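Workshop and Household Advice: Getting the Best from a Hired Sorting Arm

November 16, 2022
By the Sivley Advice Desk

Members who have taken the Gallus sorting service on trial have asked for practical guidance on setting it up at home or in a small workshop. The following tips are drawn from our own trial of the service, which is supplied and maintained by Lagman from its depot in Stoton. They should be read together with the handbook delivered with the equipment, which takes precedence on all matters of electrical safety.

The service consists of an arm with a gripper, a controller and one visit from a fitter. The hirer provides the bench, the bin and the objects to be sorted. The trial charge is 230 pounds for the first month, and the hirer may end the agreement at any point in that month without further payment. Delivery within the Stoton area is included. Elsewhere it is charged separately, and a quotation should be obtained in writing.

Choosing and fixing the bin

A rigid, open-topped bin gives the best results. Soft tubs and fabric baskets bend when the gripper presses against the side, and the arm will stop and wait for attention. Deep bins may be used, but the gripper needs clear space above the rim and room to turn within the walls.

The bin must not be able to move. Clamp it to the bench at the far corners, tighten each clamp by hand, and test the rim by pushing firmly from the front. Clamps should be checked again after the first hour of work. If the bin has to be taken away for cleaning, mark its position on the bench with coloured tape beforehand. The controller stores the position of the bin, and a shift of even a finger's width will send the gripper into the wall. 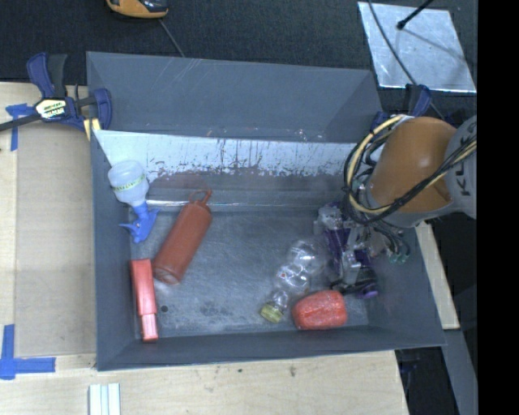

Reading time: 3 minutes

Preparing the load

Bottles are the usual first load, and a mixed one is a fair test of the service. A spray bottle with a trigger head, a bottle with a carrying loop and a clear bottle with a shaped body each call for a different grip. Trigger heads gave us the most difficulty. The gripper does better when it takes the body of the bottle, and the handbook explains how to set this preference for a whole batch.

Caps should be closed and spray nozzles turned to the off position before anything goes into the bin. Empty any container that has held bleach, solvent or oven cleaner, rinse it, and leave it to drain. Glass should be sorted by hand.

Clear plastic is harder for the system to find than coloured plastic. Strong light from directly overhead makes matters worse, as bright highlights on a curved surface confuse the software. A lamp placed to one side, with a plain shade, improved our results a good deal. Labels may be left on until sorting is complete.

Do not overfill. We found six objects to be a comfortable load for a beginner, and larger loads can be tried once the arm is working steadily. Small, rounded items tend to settle against the walls, where the gripper has little room to close. Move them towards the middle before starting, with the arm switched off.

Cables, hoses and the surrounding bench

Cables that travel with the arm need enough slack for its full reach. Before the first run, move the arm slowly through its range using the hand control and watch for any loop that tightens or catches on a clamp handle. Gripper hoses should be inspected weekly at their fittings. A worn hose must be reported to Lagman and should never be patched with tape.

Keep tools and sheet materials out of the arm's reach. Children and pets should be kept out of the room whenever the power is on.

Cleaning

Scuffs on the inside of the bin are a normal result of use and do no harm. Wipe the walls and floor of the bin with warm water and a little washing-up liquid, then dry them fully. Abrasive powders should be avoided on painted surfaces. Gripper fingers may be wiped with a damp cloth, but must not be soaked.

Our assessment

Over the trial we gave the arm 100 objects to sort. It dealt reliably with plain bottles and tubs, and was slower with anything that had a handle or a trigger. Setting up took about half a day, including the fitter's visit. Lagman answered our two requests for help on the day they were made.

The service is suited to shared workshops and reuse projects with a steady supply of containers. For a single household the monthly charge is difficult to justify, and a set of labelled boxes will serve as well. Trial bookings for the Stoton area may be made through the Sivley Advice Desk until the end of November.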